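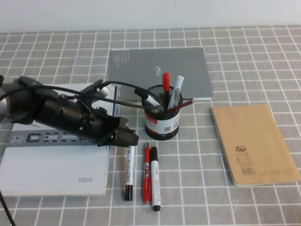 According to Iresha Herath, a pen holder is the first thing people buy for a desk and the last thing they think about, and she prefers the mesh kind because the dust falls through it. Dalva Godoy does not agree. In her view the mesh collects the dust in its corners, and a smooth cup is easier to wipe.

A pen holder (also pen cup, pencil cup or desk cup) is an open container which stands on a desk or table and keeps pens, pencils and other small writing tools upright. It is one of the most common desk accessories in homes, schools and offices.

Form and materials

The usual form is a cylinder, closed at the bottom and open at the top. Square and six-sided forms are also made. The height is a little less than the length of a new pencil, so that the tools can be taken by their upper end. If the cup is too tall, short pencils disappear inside it. If it is too low, long pens make it fall over.

Pen holders are made of metal, wood, ceramic, glass, plastic, leather and thick paper. The black mesh holder is made of perforated metal or woven wire, with a rim at the top and the bottom. It is light and does not break when it falls, and the contents can be seen partly through the wall. It is often sold with a paper label around the lower part. Some owners leave the label in its place for years, because the glue is difficult to remove from the small holes. Warm water and a soft brush are the usual method.

Heavy cups of ceramic or stone stand more firmly, but they can scratch a table. For this reason many of them have felt or cork under the base.

Use

A cup of common size takes more than 28 thin pens, but at this number it is hard to find the wanted one. Writers on home organization advise to keep in it only the tools of daily use and to put the rest in a drawer. Pencils are placed with the point up, which protects the lead. For ballpoint and gel pens the opinions are divided. Many users store them with the tip down to help the ink flow, while capped fountain pens are normally kept with the nib up.

Scissors and rulers are often put in the same cup. They change its balance, and a light mesh cup with one long ruler falls easily. In homes with small children the scissors are better kept in another place.

Position on the desk

The holder is usually placed at the back of the desk or on the side of the writing hand. Notebooks and books lie flat in front of it or next to it. On a table which is covered with a cloth, a light holder can tip when the cloth is pulled, and a flat tray is then a safer choice. Many people let the pens lie on the table while they work and return them to the cup at the end.

Related objects

The pen tray keeps the tools lying in one layer. The desk organizer joins two or more cups with spaces for paper clips and notes. The pencil case closes and can be carried in a bag. The pen stand holds a single pen at an angle and is found on counters of banks and hotels.

See also

Desk pad
Inkwell
Pencil case
Stationery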